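3.2 The basket, tray, basket layout

Anyone who has rinsed and sorted glassware-shaped plastic for a living will know how much of the work is done by the containers. We came to this study fond of the humble perforated basket and finished it fonder still. In the Hilthorpe trials every workspace used the same three pieces in a row: a white perforated basket at each end of the table and a dark, shallow tray in the middle. The baskets hold items between stages and the tray is where an item is set down, looked at and passed along. Ehab Ramadan sketched the layout in December after watching staff in two teaching labs improvise much the same thing with dish racks and baking trays.
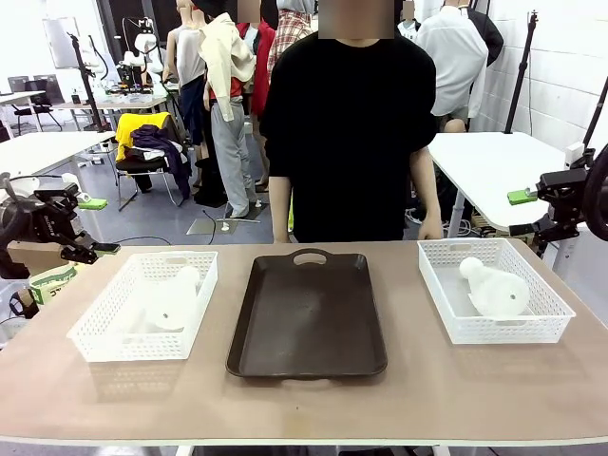 The choice of colour was a happy one. The flasks are pale and translucent, and against a white basket floor they are easy to miss at a glance. Against dark brown plastic they stand out beautifully, cap, neck and shoulder all legible from across the table. In an early round of 28 sorting sessions, participants told us again and again that the tray was the place they trusted their eyes. Several asked whether the baskets could be made dark as well. We kept them white for the main study, wanting one container that flattered the flasks and one that didn't.

3.3 Upright or on its side

A conical flask has two stable ways to rest, and we became very interested in both. Standing, it takes up the area of its base and offers its neck to whoever wants it next. Lying down, it settles on the edge of the base and part of the body, so the neck points wherever it pleases. Our coding scheme, written by Fitriani Manurung, recorded posture and neck direction for each flask at rest — a small addition that proved to be the most useful column in the whole spreadsheet.
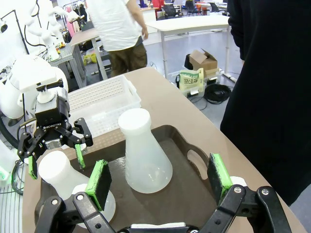 Figure 4. Both resting postures on the dark tray: one capped flask upright, the other on its side. A perforated basket stands behind.

Posture in the baskets was scored separately. A basket wall gives a reclining flask something to lean against, and the coders found partial leaning hard to classify until we added a third category for it. Agreement improved at once, and we'd warmly recommend the same step to anyone adapting the scheme for bottles or jars.

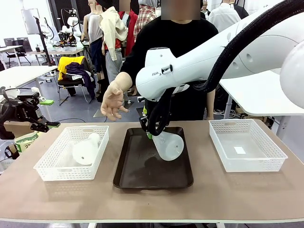
Paper was a recurring visitor to the containers in our trials. Slips, labels and folded notes travel with labware in any working room, and we chose to leave them in play. Of the 42 sessions in the main study, 6 were coded twice to settle how such extras should be treated. The rule we adopted is simple: a slip is noted, given no posture, and never counted as an occupant of the basket.

3.4 Handles and reach

Tray and baskets alike have cut-out handles, and we were delighted by how much these shaped the way people arranged the table. Given a free hand, most participants turned the tray so that its handles lay at the near and far ends, leaving the long sides clear for items coming across from the baskets. The Workgate protocol had asked for the opposite orientation, and we changed ours to match what people did.
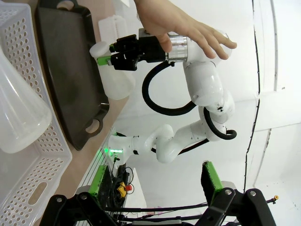 Distance between containers mattered less than we'd guessed. Participants accepted a fairly wide gap provided the tray stayed put, and grumbled about a narrow one if it slid. Future work will look at tray liners and at taller flasks, whose higher centre of gravity should make the upright posture a livelier question. We can't wait to get started.

Related items
Tawfik: a coding manual for small-container handling
Resting posture of capped vessels: pilot notes
Sterus basket layouts in shared teaching labs
Workgate protocol, revised edition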